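セケロの町で覚えた日本語のこと

2016年6月30日

日本に来る前、私はセケロ(Sekero)という小さい町に住んでいました。その町の話を日本語で書くのは初めてです。間違いがあったら、コメントで教えてください。前の記事では「は」と「が」を三か所も間違えていて、親切な読者が直してくれました。ありがとうございました。

今日は、翻訳の仕事と、言葉の覚え方について書きます。

はじめの教科書

私が最初に使った日本語の本は、ファルカメント(Farkament)という出版社の単語集でした。本当は900語の本ですが、最後のページに手書きの文字で「雨宿り」と書いてありました。古本でしたから、前の持ち主が書いたのだと思います。だから私の本は901語でした。

「雨宿り」は辞書で引いても、私の母語では一つの言葉になりません。「雨がやむまで屋根の下で待つこと」と長く説明しなければなりません。試験には一度も出ませんでしたが、900語の中のどの言葉よりも早く覚えました。今でも、駅前のパン屋の軒下で雨を待つとき、この言葉を心の中で言います。

単語集の順番はとても変でした。「机」の次が「貿易」で、その次が「くしゃみ」です。五十音順でもないし、テーマ別でもありません。順番の理由は今もわかりません。でも変な順番だったので、かえって記憶に残りました。「貿易」と聞くと、私は今でもくしゃみを思い出します。

カードのやり方

単語集が終わってから、カードを作り始めました。表に日本語、裏に母語を書く、普通のカードです。ところが半年ぐらいで、私はこのやり方が自分に合わないことに気がつきました。裏を見れば意味はわかるのに、話すときに口から出てこないのです。

そこで、裏に訳を書くことをやめました。代わりに、その言葉を初めて聞いた場所を書きました。「遠慮」の裏には「大家さんの台所、みかん」と書いてあります。「しつこい」の裏には「郵便局の前の電話」です。ほかの人が見たら意味がわからないカードですが、私には全部わかります。

2月に引っ越しをしたとき、靴の箱からこのカードが出てきました。89枚ありました。もっとたくさん書いたと思っていたので、少しさびしかったです。床に座って全部読みましたから、その日の荷造りは進みませんでした。引っ越し屋さんに電話して、時間を一時間遅くしてもらいました。

一枚だけ、裏に「ピトン、三番目の席」と書いてあるのに、どうしても思い出せないカードがありました。ピトン(Piton)は、セケロでよく行った喫茶店の名前です。表の言葉は「なるべく」です。三番目の席でだれかが「なるべく」と言ったのでしょうか。セケロで日本語を聞く機会はほとんどなかったので、とても不思議です。

翻訳の仕事で困る言葉

今はサラメ(Salameh)という翻訳会社から、家で仕事をもらっています。取扱説明書が多いですが、展覧会の案内や、料理の本もあります。ときどき医療の文章も来ます。

説明書の翻訳で一番難しいのは、専門用語ではありません。専門用語は調べれば答えがあります。難しいのは「つまむ」「はさむ」「つかむ」「にぎる」のような、子どもでも知っている動詞です。私の母語では、この四つに二つの動詞しかありません。ですから日本語に訳すとき、原文を見ても決められません。だれの手が、または何の道具が、どのくらいの大きさのものを持つのか、それを想像しなければなりません。

塩は「つまむ」、パンにハムは「はさむ」、電車のつり革は「つかむ」か「にぎる」。料理の本なら、私も自分の台所でやってみて決めることができます。箸で豆を持ってみて、「つまむ」だな、と確かめます。豆はよく床に落ちますが、仕事ですからかまいません。

道具の先が二つに開くものは、特に迷います。開いているときと閉じたときで、使いたい動詞が変わるからです。金属の細い先がV字に開いていると、私は「はさむ」と書きたくなります。でも糸のような細いものが相手なら、「つまむ」のほうが自然な気もします。直してくれる校正の方も、文によって違う答えをくれます。
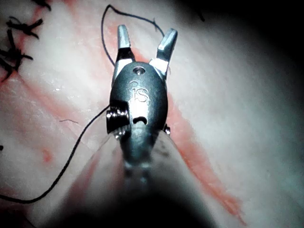 類語辞典と、自分のノート

類語辞典は便利ですが、外国人の私には少し危ない本です。似た言葉がたくさん並んでいると、全部同じに見えます。昔、「静かな町」を「しめやかな町」と書いて、校正の方に「お葬式のようです」と言われました。それからは、新しい言葉を使う前に、必ず例文を三つ探します。三つ見つからなかったら、使いません。

ノートは左のページに見つけた例文を書き、右のページに自分の文を書きます。右のページは、赤い字がだんだん少なくなると期待していましたが、そうでもありません。難しい文を書こうとするので、間違いもいっしょに難しくなるようです。

最近ノートに入れた言葉は「うっかり」「あいにく」「いっそ」です。「いっそ」はまだ右のページが空いています。例文は三つありますが、自分がいつ「いっそ」と思うのか、よくわかりません。妻に聞いたら、「いっそ、その箱も捨てたら」と言われました。靴の箱のことです。捨てませんでした。

次の記事では、セケロの市場で使っていた数え方について書くつもりです。卵の数え方と魚の数え方が違って、日本語の「個」と「匹」に少し似ています。写真が残っているか、今週さがしてみます。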